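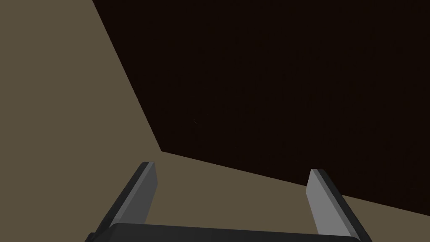

Plikel Reading Kit, Grades 1 and 2

The Plikel kit is a boxed set of early reading materials for schools where most children start first grade without having seen the language of instruction in print. It was written by Rigoberto Sotelo and Sang-wook Noh and is published by Bresine.

Each kit serves one classroom for one school year. It contains 121 short readers, a teacher guide, letter cards and a wall chart. The readers are graded in 16 levels. A child can usually finish a level in two weeks, but the guide also gives a slower schedule for schools that run double shifts.

The teacher guide has a lesson plan for every school day. Lessons take almost 17 minutes and can be taught by an assistant who has had the two-day training. Training is ordered separately.

Readers are stapled and printed in black on heavy paper. Ministries and school networks may reprint them locally under the standard license. Files for reprinting are sent after the license is signed. Translations need written approval before printing.

The kit does not include student workbooks or a placement test. Schools that want a short oral test can order Lurno, which uses the same levels.

Orders for the next school year close in December. Replacement readers can be ordered by level at any time. Single titles are not sold.

Last updated: October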